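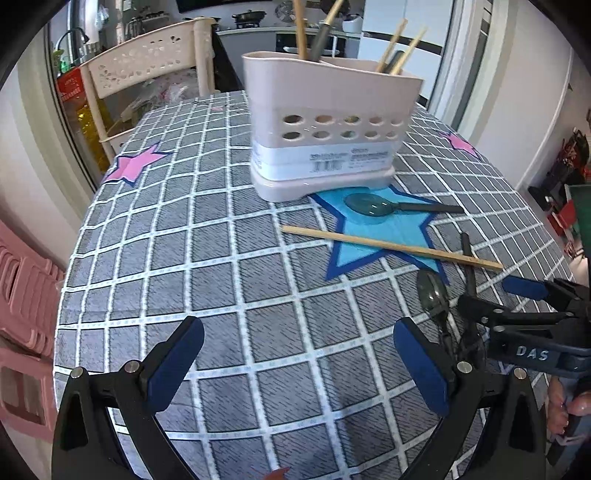 25 April 2025

Claims series, third pass. Picking up from Babak's note on the initial filings, which stopped at the question of why our continued claims line sits under the state's published one for most of the winter.

Pulled the Helby county extract again this morning. Row count is 2,239, same as Marjan had, so the download is not the problem. Headers moved by one column between the January and February files. The loader handles it now, but anything run before last week should be treated as suspect. Nasrin, that includes the chart you sent to Dezső.

Main finding so far: people who exhaust benefits and people who find work leave the series the same way. The extract has an exit code, but 18 of the 19 weekly files leave it blank for anyone whose last payment was a partial one. So the falling line can't be read as re-employment. I would take that sentence out of the draft until we have the wage records.

Tried a rough split using benefit duration. Anyone whose exit lands in their final payable week gets flagged as a probable exhaustion, everyone else as unknown. Did not label the second group "found work." Hamidreza wanted that label for the summary table and I still disagree — a good part of them will be missed certifications, moves out of state, or disqualifications.

Seasonal adjustment. Ran it with the state factors and then with our own. Ours are worse. The county is small and the Zodby plant shutdown in the holiday weeks pulls the factors around, so one layoff of known length ends up treated as a seasonal pattern. Went back to unadjusted figures with a year-over-year comparison. Less tidy to look at, easier to defend.

Participation: the unemployment rate for the area dropped over the same period, but the labor force dropped too. If the labor force is held at its starting level and the difference counted as unemployed, most of the improvement goes away. That overstates it in the other direction, because some of those are retirements. Both versions should go in the appendix, with the method written out.

Hatside survey: nine employers answered the hours question. Too few to report by sector. Use as background only.

To do
— rerun everything before the header fix
— ask the state office what a blank exit code means, in writing
— Marjan to check the partial payment rule against the Tehrani memo
— wage records not due until May, so no re-employment rate before then
— rename the output folders, there are two called final

Left the split script running on the older files. Log is in the usual place.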